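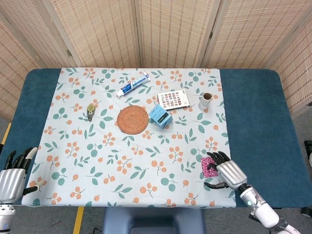
Dosside site, pre-purchase inspection, tabletop station
Buyer: Lelari. Seller's agent: Fundholm.
Month: October

1. Table stable, no rocking. PASS
Padded top is sound. The tablecloth with the orange berries is not on the quote, so please don't budget for a second one.

2. Cloth secured at edges. FAIL
Near edge hangs over the front. Fingers and loose fabric have a long history. Clips, please: put them under sundries.

3. Screen behind table upright and hinged. PASS WITH COMMENT
Woven panels, very restful. The quote calls this "perimeter partition" and asks 835 for it. Get a second price.

4. Both hands present, all fingers accounted for. PASS
One fingertip on the left hand is white and the others are black. Ask Fundholm if that is a spare part or a fashion choice, and what a matching one costs. Spare fingertips are quoted at 144 a set.

5. Indicator light visible from operator side. PASS
Blue, on the right wrist. The manual has a whole page on what blue means. Print it and tape it up.

6. Test items suitable. COMMENT
Toothpaste, coaster, small box, cup, patterned cloth. Fine for a trial. Lelari packs soap and towels, so add a wet bar of soap before anyone signs.

7. Floor marking. PASS WITH COMMENT
Yellow tape down. Allow for repainting in year 3, when the tape gives up.

8. Chair clear of working area. FAIL
Chair back is right at the front of the table. Move it before power-on.

9. Service contract. NOT CHECKED
Softić offers 620 per visit, travel extra. Travel from where is left blank.

Result: hold the order until items 2 and 8 are closed and item 9 has a town in it.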